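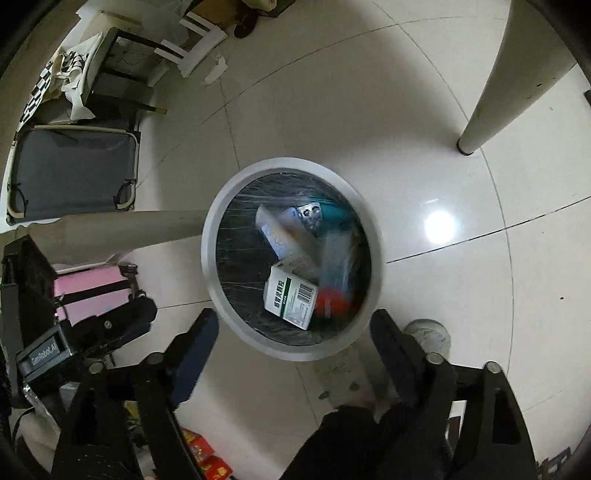

Page 488

Chapter 14
Taking Out the Trash: A Hand-Held Gripper for the Home Workshop

In this chapter you will
build a two-fingered gripper that you work with your own hand
fit a camera to it and check what the camera can see
plan and record a first set of trash-handling runs at home
learn to sort good runs from bad ones before you train anything

Opening

Of all the builds in this book, this is the one I most wanted to write up. It takes a weekend and a bit, it uses parts you mostly have left over from Chapter 11, and at the end of it you get to pick up garbage. I mean that as high praise! A trash bin is a wonderful thing to practice on. Every home has one, it's full of items that no two people would stack the same way, and if you drop something into it by mistake you have lost nothing you cared about.

Think about what goes into a bin in an ordinary room. There are cartons with stiff corners, blister packs that bend and spring back, plastic wrap that clings to whatever is next to it, snack packets that crackle and slide. Your hand deals with all of these without asking you. A pair of mechanical fingers has to be told, and the easiest way to tell them is to hold the fingers yourself and do the job while a camera watches.

So we start with a gripper and no arm. You'll hold the body in your hand, close the fingers on things, and learn very quickly which of your design choices were good ones. (Mine were mixed. More on the first finger pads in Section 14.3.) The motorized arm waits until Chapter 16, and by then you'll know the task so well that wiring it up feels like dessert.

The project we follow

The running project in this chapter is called Mosis. It was built in an apartment by Ximena Quiroga and Ghada Sabbagh, who met in an evening electronics class and wanted something to do with it. They kept a log from the first sketch, and they've let me quote from it freely. Their plan for the first stage was one sentence long: "Reach the bin from above, let go of the thing, don't tip the bin over."

I love that sentence. Copy it onto the first page of your own log and change the nouns to suit.

Mosis went through 2 finger designs. The first had hard, flat tips and could hold a carton beautifully as long as the carton was standing up. Anything thin and crumpled slipped out sideways. The second had padded tips, and Ghada's log entry for that evening is mostly exclamation marks. When you get to the pads, try several materials before you glue anything down, and try them on real trash, with real wrinkles in it.

Before you pick up a screwdriver

Look at your floor. Get down there and really look at it, because it will be in every recording you make. Glossy tile throws back the ceiling light, and the bright patch moves as you move. Grout lines that you know to be straight will bend in a wide-angle view. Chair legs, slippers, a tissue that missed the bin: all of it goes into the recording along with the thing you're trying to show.

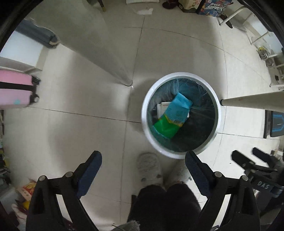
New builders nearly always want to clear the room at this point, and I'd ask you to hold off. A gripper that has only ever met a bare floor will be lost the first time somebody leaves a shoe out. Record in the room the way people live in it. Move the things you could trip on, tuck away any cable in your path, and leave the rest alone.

You do want variety in the bin itself. Ximena's notes suggest changing the liner now and then, since a dark bag hides dark items and it's good to catch that early. Turn the bin. Shift it over a tile. Put a light, crumpled thing on top of a boxy thing, then swap them. Each small change costs you a few seconds and buys you a recording that teaches something new.

Where the camera goes

The camera rides on the gripper and moves with your hand. Mount it so that both fingertips stay in view when the fingers are wide open, with the target between them. That view is the whole trick! If the tips leave the picture, the recording can't show how far the pads were from the item when you started to close.

Hold the finished gripper over the bin and look at a live preview. You should be able to see the full rim. If you can see only half of it, raise the mount or tilt it a little, and tighten everything again. Pivot screws work loose faster than you'd think during a long session, so keep the right driver in your pocket.

From the Mosis log

Evening, November. Started with an empty bag and filled as we went. Ghada on gripper, me calling out items. Boxes easy. Foil packs okay if you come in on the long side. Film is awful, sticks to the left pad and comes back up with you. Tried opening wider and pausing over the rim before pulling away. Much better. Stopped at 64 runs, wrist sore. Next time swap hands or swap people. X.Q.

Notice how much useful engineering is packed into those few lines. The pause over the rim became a fixed step in their routine, and you'll find it in the procedure in Section 14.5.

Words to know

Run: one recording of the task from start to finish, including the reach, the close, the move and the release.
Pad: the soft facing on the tip of a finger.
Release: the moment the fingers open and the item leaves them.
Clutter: anything in view that isn't part of the task.

Warm-up

Set a bin on the floor and stand over it. With your thumb and one finger, and nothing else, move a carton, a foil pack and a piece of crumpled plastic from a table into the bin. Go slowly. Write down where your finger and thumb touched each item and which way your wrist was turned when you let go. Repeat with your other hand. Keep the page, since you'll use it to choose your finger length in Section 14.1.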